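Open day at Rolland, notes before I forget

03/12/2020

Quick one tonight, I'm meant to be packing. But if I don't write up the Rolland open day now I never will, and Yvette Gill has already asked twice whether it was worth the train fare. It was. Mostly.

Got there late. Wrong entrance, then the right entrance but the wrong stairs. Missed the welcome talk completely, which by the sound of it was a lot of thank yous. Picked up a badge with somebody else's surname on it and went straight through to the demo room, where they'd set up benches along one wall and people were already three deep at the good ones.

The one I'd come for was the Giston bench. Kitchen jobs, hand-held grippers. You hold the thing yourself, squeeze, pick up, put down, and the recording goes off to train an arm later on. Heike Kröger was running it and she's very good at explaining while her hands are busy. She's been doing sponges and racks for weeks, she said, and dreams about them. The set had got to 3,281 recordings that morning and they want a lot more before March.

I asked why sponges. Because they squash, and becuase every one squashes differently. A mug is a mug. Fair enough.

Then my go. Harder than it looks! Your wrist wants to do what your wrist always does and the fingers are further out than you think. I kept closing too early. Heike just said "again" in a perfectly friendly way, and again, and again. Five goes and I'd have been happy to stay for fifty - there was a queue though, and a man behind me breathing through his nose.

What I hadn't understood from reading about it is how much of the job is the approach. Fingers wide open, green scourer over on one side, bare wood between the tips, and you've still got to decide which way to come in. Do it from a silly angle and the arm learns a silly angle.

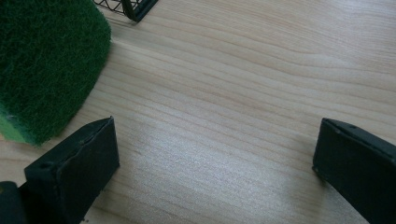 The talk upstairs

Þórarinn Kárason on what happens to the recordings afterwards. Small room, no air, good talk. He'd put the failures in, which I liked. A whole batch of 1,655 recordings had to be gone through again by hand when the timing between the camera and the fingers had drifted. He showed one of the bad ones and you could see it once he pointed, the grip closing a beat before it should. I'd never have spotted it.

Somebody asked about lighting and he went on for a while about shiny tabletops. Took notes, can't read them. Something about glare and moving the lamp.

Gerd Ostermann asked the cost question, as he does everywhere, and got a polite non answer.

Other bits

Vurkitz had a sorting line at the far end, boxes going round and round. Loud. Stayed for one lap. They were handing out pens and the pen has alreday stopped working.

Had a long chat with Hryhorii Lysenko over the sandwiches. He's trying to get something like the Giston bench going over in Hirnville, on much less money, and wants to know if anyone has a spare bench they'd part with. If that's you, leave a comment and I'll pass it on.

Lunch ok. Coffee not ok. Coat hooks: 3, for the entire building.

Would go again. Next time I'm booking a proper slot at the bench, you can do that by email it seems, and getting there for the start. Yvette, I've got the leaflet for you, it's a bit bent.

Right, packing.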